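The planner that stops to look again

Shakuntala Pandey writes motion planning software for small robot arms, and she spends most of her working day reading logs. Her current project, Stultia, sits between the perception code and the controller. It decides whether a planned path is still safe to follow once the arm has started to move.

"Most planners I've worked with treat the camera data as finished," she says. "They take one point cloud, plan through it and go. If the depth estimate was wrong on a clear bottle, the arm finds out by hitting it."

Stultia keeps a confidence value for every small block of space near the gripper. Where the value drops too low, the planner slows the arm and asks for another view. It will ask up to three times before giving up and backing off along the path it came in on.

The first version was written at Trarnirex, where Pandey worked on warehouse picking. She says the boxes there were too easy. "A cardboard box is a kind object. It has flat sides and it doesn't let light through." She now tests on household things, on a shelf, with a soft blanket in front of it.

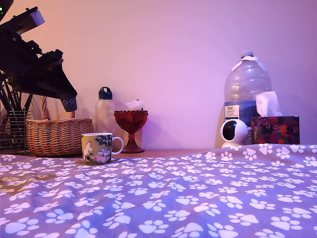
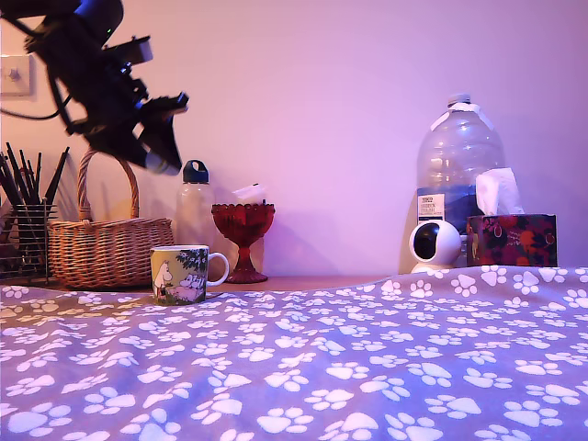
Grewal takes a different view of the repeated looking, and told me that a planner which stops to check itself will always be too slow for paid work, and that the effort would be better spent on training the depth model.

Pandey has heard this before and partly agrees. The early builds were slow. Each new view meant rebuilding the whole collision map, until she changed the code in July to update only the blocks that had changed. The planning loop now runs in 91 milliseconds, against a limit of 100 that she set herself.

Glass is still the hardest case, and thin handles come next. "A handle is mostly a hole," she says. "The map wants to fill it in, and then the planner thinks it has a solid lump to go round. That's safe, but you can't pick anything up by it."

She is also rewriting the replay tool, Miker, which plays a log back beside the map the planner had at that moment – a job she put off for too long. The old one showed only the final map, so a bad decision halfway along a path could look quite sensible afterwards.

The next release will let users set the confidence limit for each type of object. Pandey would like to leave it at one value for everything, but the people using it keep asking.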